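# Máquinas que dobram roupa: já dá?

Notas de apoio, versão para ler no palco. Falar devagar no começo, a sala ainda vai estar se acomodando.

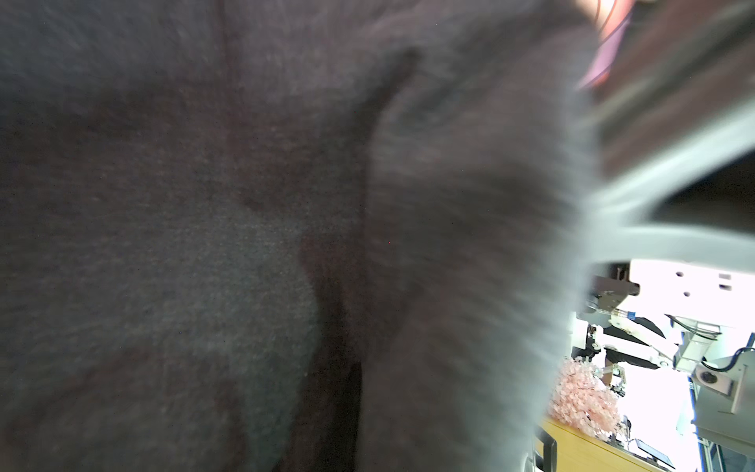

**Abertura (uns minutos, sem pressa)**

Começar pela pergunta que minha tia me faz em todo almoço: "e quando é que essa coisa vai dobrar a minha roupa?". Pedir que levantem a mão: quem aqui gosta de dobrar blusa? Esperar. Rir junto.

Minha resposta curta: dobra, sim, em certas condições, e eu acho isso maravilhoso! Passei boa parte da carreira ouvindo que tecido era problema para a geração seguinte.

**Por que pano é tão difícil**

- Uma caneca tem a mesma forma hoje e amanhã. Uma malha tem uma forma nova cada vez que cai na mesa.
- Dobra no tecido parece borda. Borda parece dobra. Em roupa escura fica pior, a sombra do vinco some no próprio pano.
- De muito perto a câmera do punho só vê felpa. De longe vê a peça, mas perde a camada de cima. (Contar aqui do teste do guardanapo, se a sala estiver animada.)
- A mão da gente sente se pegou uma camada ou duas. A garra, na maioria dos casos, precisa adivinhar.

Pausa. Água.

**O que medimos no Prodport**

Foram 363 tentativas de dobra, com 9 tipos de peça. Dizer os números com calma, porque alguém sempre anota.

Toalha lisa: vai bem, quase monótono. Camiseta: vai bem quando começa esticada. Malha grossa e escura: aí a coisa fica interessante. Mais de 60 tentativas pararam logo na primeira pega, com duas camadas presas ou nenhuma.

Citar a Annapurna Hegde, que separou as falhas em seis famílias e mostrou que a pega ruim contamina tudo o que vem depois. Foi trabalho paciente, peça por peça, e merece palmas de verdade.

**E fora de casa?**

Oficina de costura, lavanderia, expedição. A Celeste Salinas, da Zepeda, me fez mudar de ideia sobre isso. Ela não quer um robô que dobre tudo. Quer um que pegue uma peça do monte e entregue estendida para a pessoa ao lado. Só isso! Para ela, essa etapa sozinha já pagaria a conversa.

Na Godier o pedido é parecido, com avental e pano de limpeza. Tecido barato, formato repetido, luz constante. Eu apostaria primeiro ali.

*(Se sobrar tempo: Gokska e a ideia de virar meia do avesso. Se não sobrar, pular sem dó.)*

**Então, já dá ou não dá?**

Toalha, já. Camiseta esticada, já, com alguém por perto. O monte de roupa da cadeira do quarto, ainda não, e eu desconfio de quem disser que sim mostrando um vídeo acelerado.

Repetir: pedir sempre a velocidade real e o número de tentativas.

**Perguntas prováveis**

- *Quanto custa?* Depende muito da garra. Não inventar valor na hora.
- *Vai tirar emprego?* Responder com o caso da Celeste, a pessoa continua na mesa. Admitir que só conheço bem esse caso.
- *E passar roupa?* Calor, vapor e pano solto juntos. Adoraria ver, não vi ainda.

Deixar o contato na tela e ficar perto da porta depois, para quem quiser discutir malha.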